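Lalomham students get two-arm robot ready for fall meet

Friday, September 20, 2019

The robotics club at Lalomham has started its second season with a harder job than last year's. Members are teaching a pair of robot arms to clear and set a table, using cups and bowls of different sizes, for the Trinel student meet in November.

The club has 14 members, up from nine in the spring. They share one workspace and sign up for time on the arms in blocks of 40 minutes. Most of the work so far has gone into getting the two grippers to share a small space without touching.

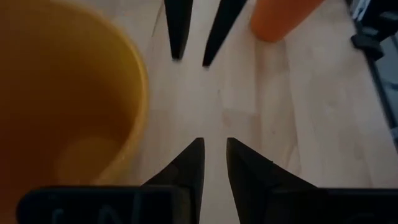 Why use two arms for one table? The Trinel rules give extra points for passing an item from one arm to the other, and a single arm can't score them.

Each team at the meet gets three runs. A cup that ends up on its side costs points, and so does any contact between the arms. The club logged 257 practice runs over the summer and finished nearly 200 of them without a stop. The rest ended mostly in missed grips on curved rims — a problem the students are working on now with slower approaches and a wider opening.

Andico, a local machine shop, paid for spare parts and the entry fee. The club also got help with wiring from a sister team at Moynihan, which entered the meet last year and will be back.

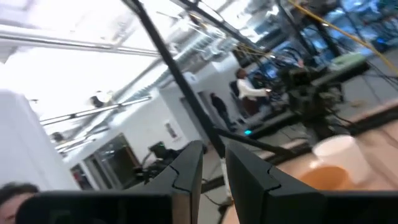 How can new students join? Sign-up is open until the end of the month at the club's regular meeting, and no programming experience is needed.

New members start on practice runs and move to code after a few weeks. The club plans an open evening before the meet, with the date to be posted at the school office.

Comments (3)

tabletop_dad: My daughter joined in the spring and now she talks about grippers at dinner. Good luck to the team.

R. in Moynihan: See you in November. Watch the bowls, they cost us more points than the cups did.

gearhead88: Will the open evening be open to the public or just families?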